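Encyclopedia > Robot learning > Data methods > Tveit protocol

The Tveit protocol is a way of training robots to handle cloth from demonstrations made by people with hand-held grippers. The person wears no robot and steers none; square markers on the gripper bodies are used to work out where each hand goes. It was first tried on the Trosix two-armed platform, with 2841 demonstrations from 16 homes.

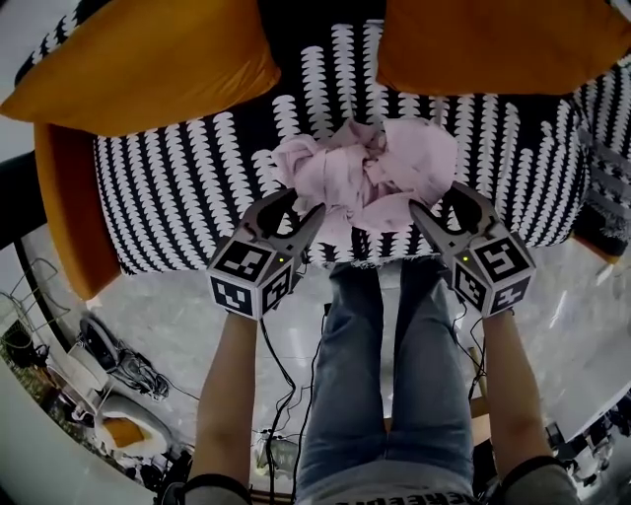 Mitali Gamage, contributing editor, robot learning

Claims for the method should be read with care. The reported success rate comes from 112 trials, all on towels and small throws, and "success" was scored by the same team that wrote the policy. A later test on the Pinus arm used about 100 demonstrations and did much worse on patterned seats. Whether more data would close the gap is an open question, and no outside group has yet repeated the original result.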